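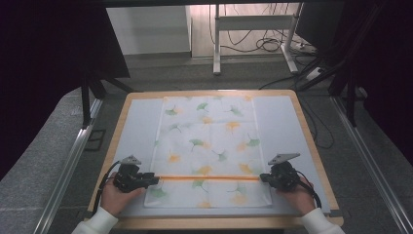

Fistlow Table Linen: Washing and Care FAQ

Updated September 10, 2025

Which products does this page cover?
Flat-woven cotton and cotton-linen cloths sold under the Fistlow and Bridach lines. Coated and wipe-clean cloths have their own care sheet, packed with the product.

Should a new cloth be washed before use?
Yes. Both lines ship with a light starch finish that slows absorption. One wash removes most of it. Wash new printed cloths separately for the first 2 cycles.

What water temperature should I use?
Warm, up to 86 °F, for printed cloths. Undyed white cloths tolerate hot water. If the sewn-in label gives a lower limit, follow the label.

How much will the cloth shrink?
Most shrinkage takes place in the first wash and is greater along the warp, the long direction of the fabric. Sizes on the product page are given before washing. If the overhang matters to you, order the next size up.

Can I use bleach?
Chlorine bleach should not be used on any printed cloth. Oxygen bleach is acceptable on both lines if fully dissolved before the cloth goes in. Undissolved powder leaves pale spots that cannot be reversed.

How do I treat a fresh stain?
Blot with a dry white towel, working from the outside in. Rinse from the back of the fabric with cool water, then apply liquid detergent and wait 12 minutes before washing. Red wine, tea and fruit respond to oxygen bleach. Grease needs dish soap applied before the cloth gets wet. For candle wax, chill the cloth, lift off the solid part, and press the remainder between paper towels with a warm iron.

The stain is still there after washing. What now?
Do not tumble dry. Dryer heat sets most food stains. Repeat the treatment while the cloth is damp.

Can the cloth be tumble dried?
Low heat only. Remove it slightly damp and pull the hems square by hand. Line drying is preferred for the cotton-linen blend. Keep prints out of direct sun.

How should it be ironed?
Iron damp, on the reverse side, at the cotton setting. Work from the center toward the hems. Ironing the hems first tends to make them ripple.

Why does my Bridach cloth look slightly off-square?
A small amount of skew is normal in flat weaves. Up to 2 percent of the width falls within our tolerance. It can usually be corrected by stretching the damp cloth along the short diagonal.

Does fabric softener cause problems?
It reduces absorbency and can leave a film on printed areas. Skip it for napkins.

How should I store cloths between seasons?
Clean, fully dry and without starch. Roll on a cardboard tube wrapped in acid-free tissue, or refold along new lines every few months.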